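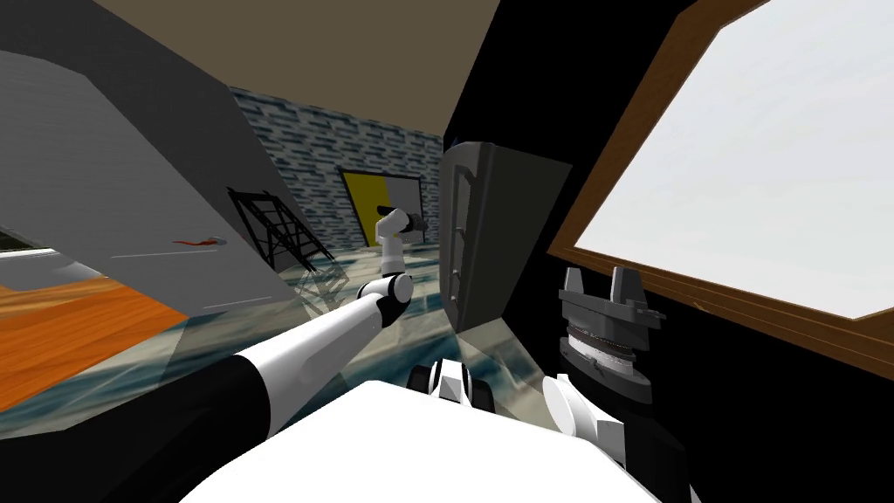 Two robot arms in a simulated room.

Buvard: a log of pool swims with splits, stroke counts and how people felt

Version 2, released 2020-06-13

Welcome, and thank you for stopping by. Buvard is a set of swim records from a masters group that trains at the Tierney pool, put together over a good many early mornings and typed up over a good many evenings. There are 3000 swims in it, from 20 swimmers, every one of them an adult who signed up for the project and knew their times would end up in a file like this one. If you coach, or you swim and like fiddling with numbers, or you teach a statistics class and are tired of the same old flower measurements, I hope you find something in it you can use.

The name comes from the French word for blotting paper. Our first sheets were kept on the pool deck, and you can guess the state they came home in.

What is in the download

swims.csv has one row per swim. This is the file most people want.
splits.csv has one row per length, tied back to swims.csv by swim_id.
swimmers.csv has one row per swimmer, with an age band, years of regular swimming (also in bands) and main stroke.
notes.txt is the loose stuff: lane closures, the stretch when the pace clock ran slow, who was coming back from a sore shoulder (by swimmer code, never by name).

Columns in swims.csv

swim_id: a plain whole number, never reused.
swimmer: a two-letter code. The letters aren't initials, so please don't try to read anything into them.
session: the session number, counting up from the first one we logged.
stroke: free, back, breast, fly or im.
distance: in yards. Tierney is a 25-yard pool.
time_s: total time in seconds, to the tenth.
start: push or dive. Nearly all are push, as we only have the deep end on meet practice mornings.
effort: the swimmer's own rating from one to ten, asked at the wall before they were told their time.
warmup: short, long or none.
gear: none, fins, paddles, buoy, or a mix joined with a plus sign.
flag: blank if all is well, otherwise a letter explained in notes.txt.

Columns in splits.csv

swim_id and length_no, which together make the key.
split_s: time for that length in seconds.
strokes: stroke count, hand entries counted one arm at a time for freestyle and backstroke. Blank means the counter lost track and said so, which I much prefer to a guess.
breakout: near, mid or far, for where the swimmer came up after the wall, judged by eye against the lane rope colors.

How the swims were recorded

Each lane had a timer and, when we could manage it, a separate stroke counter. The timer used Bomo, the little lap timing app Joyce Kirui wrote for the group, which lets you tap once per wall and add a comment afterward. Joyce also did the patient work of getting the early paper sheets into the same shape as the app records. You can tell the two apart by session number, and the changeover is marked in notes.txt.

We logged the main set and left out warmups and cool-downs. A swimmer could wave off being timed on any day for any reason, so there are gaps, and the gaps are not random. People tend to skip the log when they are tired or grumpy. Please keep that in mind before you tell me that our group never has a bad day.

The distance swims deserve a word of their own. We held a timed 1000 every so often, freestyle only, and those rows are the ones I am fondest of. They have full splits, nearly full stroke counts, and an effort rating at the end that was sometimes given in language I have had to translate into a number. If you are interested in pacing, start there. You can pick them out by filtering on distance and leaving gear set to none.

How the records were checked

Shadi Dabbas wrote the checks. Splits have to add up to the total within half a second, lengths have to be in order, and any split far outside a swimmer's usual range gets looked at by a person. Where we could find the slip (a missed tap, most often, which leaves one very long split next to nothing at all) we fixed it and set the flag to F. Where we couldn't, the row stays in as it was recorded with the flag set to Q. I'd suggest dropping the Q rows for anything careful and keeping them if you want practice at cleaning.

Changes since the first version

The first version went out in December, mostly to friends. Since then:

The effort column no longer allows half points. A few swimmers were very attached to theirs and I rounded them up, with apologies.
Individual medley swims now carry the stroke name im throughout, where before there were several spellings.
Rogério Frota found that one swimmer's backstroke counts were being entered as cycles instead of single arms. Those have been doubled and flagged C.
Two swimmers asked to have their age bands made wider, and so they are.

Things this data is good for

Looking at how pace drifts over a longer swim. Comparing stroke count and speed for the same person on different days. Seeing how well people judge their own effort. Teaching grouped data, missing values and plain old scatter plots.

Things it is not good for

Setting standards of any kind. This is a small group of adults at one pool, with one coach's fondness for pull sets running all through it. I also wouldn't use it to say anything about injury. The shoulder remarks in notes.txt are what people felt like mentioning, and were never meant as a medical record. Breakout is a rough call by a person standing at the side with wet glasses, so treat it gently.

Loading it

Any spreadsheet will open the files. They are comma separated, UTF-8, with a header row. If you'd like something tidier, Carla Hijazi keeps a small reader called Plenent that joins swims and splits for you and turns the flags into words. It lives in the tools folder with its own readme, shorter than this one.

Privacy and use

Swimmers signed a consent sheet and can ask to be taken out at any time. If that happens we put out a new version and ask that you delete the older one. You are free to use the data for teaching, research or your own curiosity, and to share what you make from it. Please don't try to match codes to meet results.

If you write something up, a mention of Buvard and the version number is plenty. Corrections are very welcome, and so are questions about odd rows. Send the swim_id along with them and I'll dig out the original sheet if we still have it.

Carla Tannous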